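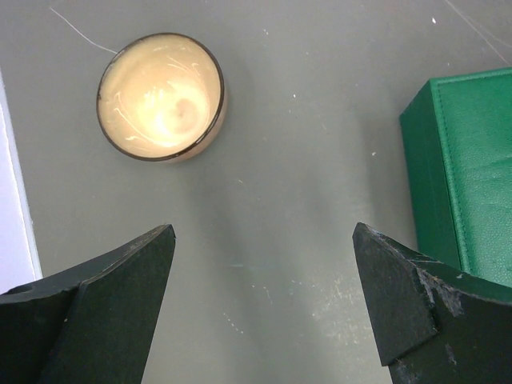
Na quinta-feira, 27 de janeiro de 2022, a oficina da Viltach abriu as portas aos assinantes desta newsletter. Estavam inscritas 13 pessoas e vieram 11. A visita durou duas horas e foi conduzida por Iwona Marciniak, responsável pela bancada de manipulação.

A demonstração fez-se com objetos comuns em cima da mesa, entre eles uma taça redonda e uma caixa verde com costura à vista. Iwona explicou que a equipa prefere peças assim às peças de ensaio: a taça tem um rebordo fino, a caixa tem faces direitas, e a pinça precisa de uma aproximação diferente para cada uma. Os dedos são pretos, de ponta afilada, e já mostram riscos e zonas gastas. São substituídos quando o desgaste chega à face interior.

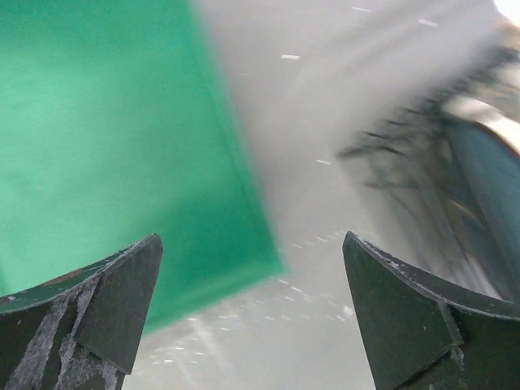

Na segunda parte falou-se da velocidade. O programa de controlo, o Ultgate, permite limitar o movimento do braço por zonas — mais lento junto aos objetos, mais rápido no percurso entre eles. Urszula Czerwiński, que trata da parte de visão, disse que as imagens arrastadas continuam a ser o maior problema da câmara do punho e que a equipa guarda também essas, para saber em que momentos o sistema deixa de poder confiar nelas.

Houve perguntas sobre preços, que ficaram sem resposta, e sobre a ligação aos armários Zudton, prevista para março. Quem não conseguiu lugar pode inscrever-se já na próxima visita, respondendo a este e-mail.

11 partilhas
2 comentários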